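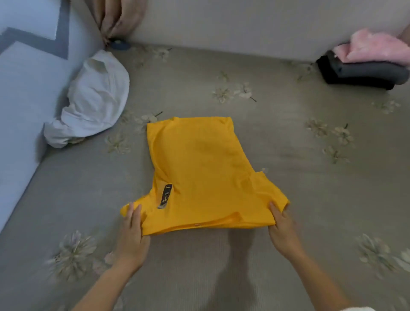
A yellow T-shirt, most of the way to a rectangle.

I fold laundry on the bed, and I think more people should. The table in our place in Gullent is too narrow for a sleeve, and the couch makes me lean. A bed is wide and flat, and you can't go to sleep until the job is finished.
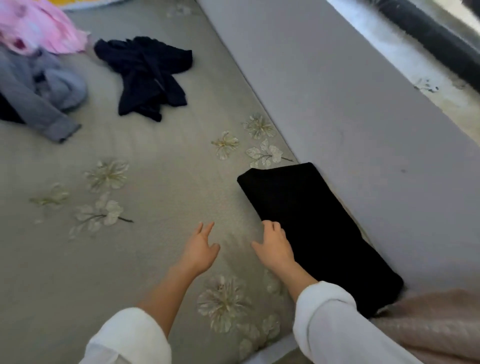

Kiri Costigan tells me folding T-shirts is a waste of a Sunday. I disagree. It takes me 20 minutes – less if I skip the socks – and on Monday I can find a shirt without digging.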